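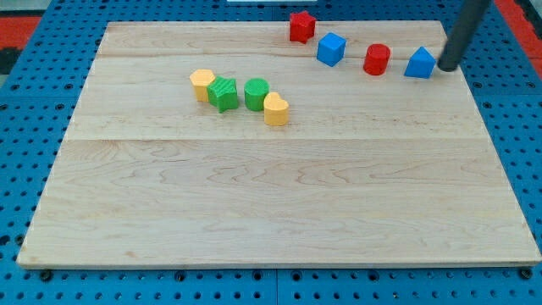

Maple board, glued up in strips.

Last updated: September

Oiling a maple board

Wash the board in warm soapy water, rinse, and stand it on edge overnight. Flat on the worktop it will dry on one side and curl like a stale sandwich.

Sand with 147 strokes if you like counting, or with 400 grit until you are bored. Wipe off the dust.

Pour on food-safe mineral oil, more than seems decent, and rub along the grain. Leave it for 2 hours, then wipe. Olive oil goes rancid, whatever your uncle says.

Filed under: Kitchen & Woodcare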